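Subject: Re: [wallia-members] Reading room tables and study places
Date: April 30, 2025

On the Wallia members' list, a member wrote:
> Could the Library confirm whether the long tables at Mukunby will be kept
> when the room reopens? The last notice mentioned new desks only for
> Vurnunar, and several of us book at Mukunby every week.

Dear members,

Thank you for this enquiry. The Library confirms that the long tables at Mukunby will be kept. The room will reopen in September with 40 study places, of which 18 may be booked in advance. The remainder will be open to any member on arrival.
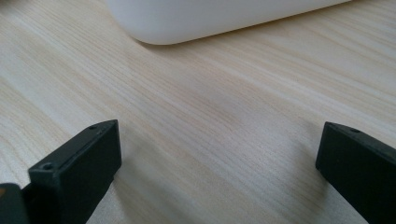 Posted by the Office of Reader Services, Wallia Library

Pale wood has been chosen for the tabletops at both branches. Members who need a higher desk should write to this office before booking.

Until the room reopens, the Rahman local history papers may be consulted at Vurnunar. The catalogue lists 2879 items, and 579 of these must be requested two working days ahead – the request form is at the enquiry desk. Loans from Mukunby may be returned to either branch.

Replies to this message go to the whole list. Questions about a member's own account should be sent to the office directly.

Office of Reader Services
Wallia Library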